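4장. 주방 보조 로봇 도입에 따른 작업 구역 설정 및 인원 배치

4.1 적용 범위
본 장은 Marikar 양팔 보조 시스템을 Brekcombe 급식 사업장에 설치할 때의 작업 구역 설정, 담당자 역할 변경, 가상 모델을 이용한 사전 점검 절차를 규정한다. 전기 배선과 고정 볼트 체결은 3장을 따른다. 본 장의 절차는 조리원, 배식원, 교대 책임자 모두에게 적용되며, 외부 용역 인력도 예외로 하지 아니한다.

4.2 도입 전 준비
1. 교대 책임자는 기존 업무 분장표를 출력하여 접시 이송, 식재료 전달, 용기 회수 항목을 표시한다.
2. 표시한 항목마다 현재 담당자의 이름과 근무 시간대를 기입한다.
3. 담당자와 개별 면담을 실시하고, 시스템 가동 후 맡게 될 업무를 서면으로 통지한다. 통지서는 서식 2를 사용한다.
4. 면담 결과 업무 변경에 이의가 있는 경우, 이의가 처리될 때까지 해당 항목을 자동 작업 목록에 등록하지 않는다.
5. 등록이 확정된 항목은 Dritusden 관리 화면의 '작업 배정' 메뉴에 입력한다.

참고: 업무 변경은 근무 시간의 단축이나 감원을 뜻하지 않는다. 접시 이송을 맡던 인원은 원칙적으로 검수, 알레르기 식단 확인, 시스템 감시 업무로 전환한다. 전환 교육 시간은 1인당 8시간이며 근무 시간으로 인정한다.

4.3 작업 구역 설정
1. 조리대 앞면에서 바깥쪽으로 948 mm 지점에 황색 경계선을 부착한다.
2. 경계선 안쪽을 '공용 구역', 팔의 도달 범위와 겹치는 조리대 상판을 '로봇 구역'으로 등록한다.
3. 사람이 물건을 내려놓는 인계 지점을 조리대의 가까운 쪽 끝에 지정하고, 관리 화면의 좌표와 일치하는지 확인한다.
4. 정지 버튼은 바닥에서 최대 1495 mm 높이에 설치한다. 키가 작은 근무자도 팔을 뻗지 않고 누를 수 있어야 한다.
5. 구역 등록을 마친 후 교대 책임자 입회하에 저속 모드로 시험 가동한다.

주의: 저속 모드에서도 로봇 구역에 손을 넣지 않는다. 물건이 떨어지거나 기울어진 경우 반드시 정지 버튼을 누른 뒤 표시등이 꺼진 것을 확인하고 바로잡는다.

주의: 칼, 가위, 뜨거운 기름이 담긴 용기는 어떠한 경우에도 인계 지점에 두지 않는다.

4.4 교대 인수인계
1. 퇴근하는 감시 담당자는 해당 교대 중 발생한 정지 횟수와 사유를 일지에 기록한다.
2. 출근하는 담당자는 일지를 읽고 서명한 후 감시 단말기에 본인 계정으로 접속한다.
3. 두 담당자가 모두 자리에 있는 상태에서 감시 권한을 이전한다. 권한이 이전되지 않은 동안에는 시스템을 대기 상태로 둔다.
4. 일지에 동일한 사유의 정지가 되풀이된 경우 교대 책임자에게 구두로도 보고한다.

참고: 정지 기록은 설비 개선에만 사용하며 개인 근무 평가 자료로 활용하지 않는다. 이 원칙은 7월 노사 협의에서 합의된 사항이다.

4.5 가상 모델을 이용한 배치 점검
실물 조리대의 물품 배치를 변경하기 전에는 Emivmont 가상 모델에서 먼저 점검한다. 점검은 해당 조리대에서 실제로 근무하는 사람이 참여한 가운데 진행하며, 기술 담당자 단독으로 승인할 수 없다.

1. 관리 화면에서 '가상 배치'를 열고 대상 조리대를 선택한다.
2. 물품을 실제 사용 위치대로 놓고 두 팔의 시작 자세를 불러온다.

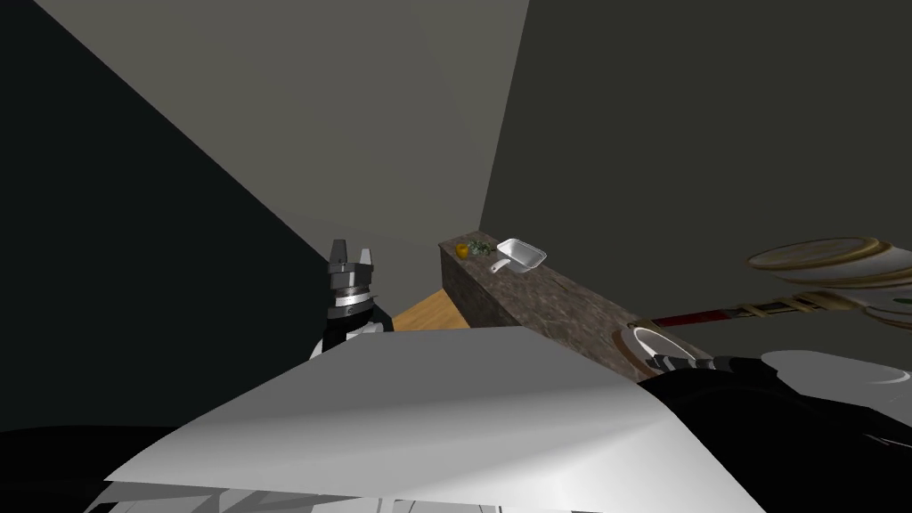

도달 범위의 판정은 물품별로 실시하고, 그 결과를 근무자가 직접 확인한다. 손끝 가까이에 놓인 물품만 보고 배치 전체를 적합으로 판정해서는 안 된다. 위 배치에서 오른쪽 팔의 그리퍼는 갈색 테두리의 흰 접시 바로 옆에 있으나, 흰색 직사각형 오븐 용기와 잎채소는 조리대의 먼 쪽 끝에 있어 두 팔이 닿지 않는다. 이러한 물품은 인계 지점으로 옮겨 다시 점검하거나, 사람이 취급하는 품목으로 남겨 둔다. 어느 쪽을 택할지는 근무자의 의견을 들어 교대 책임자가 결정한다.

3. 닿지 않는 물품의 처리 방법을 점검표의 '비고'란에 기입한다.
4. 접시가 기울어져 놓인 경우 수평으로 바로잡은 뒤 다시 판정한다.
5. 화면에서 물품이 받침 없이 공중에 표시되면 해당 물품의 높이 값을 확인하고, 수정 전에는 배치를 저장하지 않는다.
6. 참여한 근무자와 교대 책임자가 점검표에 서명한다.

주의: 가상 모델의 적합 판정은 실물 시험 가동을 대신하지 않는다. 배치를 변경한 때에는 4.3항 5번의 시험 가동을 다시 실시한다.

4.6 문의 및 개정
배치 점검에 관한 문의는 설비운영팀 Unnur Lykkegaard, 업무 전환 및 교육에 관한 문의는 인사지원팀 Rafsan Kodikara에게 한다. 근무자의 개정 요청은 서식 5로 접수한다.

본 장 개정일: 2021년 9월 23일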